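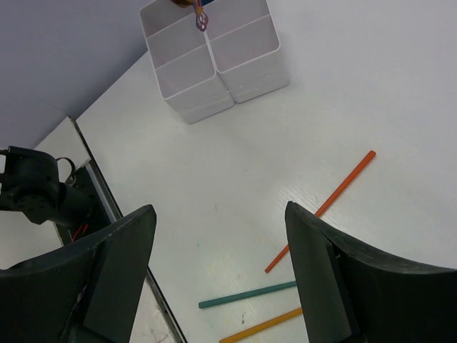 Orange, teal and yellow sticks on the bench at the Plornlow shared workshop, with the gripper over them.

PLORNLOW WORKSHOP ROBOT NOW TIDIES DESKS, SLOWLY
Members' two-armed build goes on show in March; plans and parts list free to all

Plornlow, March: The Plornlow shared workshop will open its doors this month for the first public showing of Varulen, a two-armed tabletop robot built by members over 94 evenings, a fair share of them spent looking for the right hex key.

Varulen has one job. It picks up coloured sticks from a bench and puts them in a desk organiser. A child of four can do the same work faster and will generally accept a biscuit as payment. The workshop is nonetheless very pleased.

The current success rate stands at roughly 30 per cent on sticks that lie apart from one another. Sticks lying close together remain what the build log calls "an area of growth". Members expect the figure to improve once the new finger pads are fitted, and have been expecting this since January.

"We set out to build something useful and settled for something that works on a good night," the workshop said in a statement agreed over tea. "Thin sticks on a flat surface are a rotten thing to grab. Anyone who has tried to pick up a pencil in ski gloves will have some sympathy."

The arms run on Kelmendi, the workshop's own control software, which began as a few pages of code for a motorised curtain and has since grown to 1311 lines, including the apologies in the comments. It reads the view from a small camera at the wrist, chooses a stick and works out an angle of approach. Kelmendi is now in its third rewrite. The curtain still runs on the first one and has never given any trouble.

Visitors to the open evening can watch Varulen at work, lay out sticks for it in whatever unkind arrangement they favour, and try steering an arm by hand. The workshop's soldering benches and laser cutter will also be running. Doors open at 6 pm and entry is free. Parking behind the building is limited and the driveway is steeper than it looks.

Plans, wiring diagrams, the parts list and the complete build log, including the chapter on the burnt-out motors, will be free to copy on the night. Members will be on hand to help anyone starting a similar build at home, or to talk them out of it.

Work on the next project, Starkik, begins in winter. It is meant to sharpen the pencils.

ENDS

Media enquiries: the Plornlow shared workshop, evenings only. Please let the phone ring, as it is at the far end of the building.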